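About Enent

Enent is a small shop in Torwood. We put together activity kits for schools, libraries and after-school clubs. Sorting, stacking, matching, putting away. Bins of small stuff that kids (and plenty of grownups) like to move around on a mat.

How we started

One classroom, one shelf, a mess. Loose blocks in with the tape, tape in with the crayons, nothing going back where it came from. So we made a tidy-up kit for that room. The room next door wanted one. By January we had orders from 3 schools and no place to pack them, so we rented the back half of the old Kermani print building and moved in with two tables and a label maker.

Still there. More tables now. Same label maker.

What goes in a kit

Small solid things that are easy to grab. Cubes in plain colors, rings, flat things, a few odd shapes so it doesnt get boring. Everything starts out on a mat. We like black and white for the mats, a green ring or a dark blue cube shows up well on that and little pieces don't get lost in a busy pattern.

The standard kit is called Pemo. 200 pieces, one mat, a stack of task cards and a lidded tub for each color. The big one has 688 pieces and is meant for a whole grade to share. Please don't order the big one for a single room. People do and then they call us.
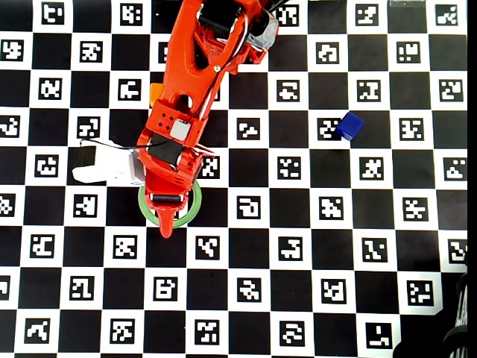
How we pack

By hand, in the mornings mostly. Each tub gets filled, weighed and closed. If the weight is off it gets opened and done over. Cards go in last, on top, so the teacher finds them first.

Missing a piece? Send us the number inside the lid and we mail a new one. No form. Lost it yourself, same thing, we don't ask.

Cleaning and putting away

Mats wipe down with a damp cloth. No bleach please, it takes the black right off. Roll them, don't fold. Tubs stack five high and after that they lean.

Visits

Teachers are welcome to come by and try things before ordering. We're in unit 601, up the side stairs, door is on the left. Mornings are loud, after 2 is better. Parking out back, not in front, the front belongs to the bakery.

Ordering

Schools can pay by purchase order. Libraries too. Shipping takes a week, a bit longer in August when evrybody orders at once. Spare tubs, spare mats and extra card sets are on the Parts page.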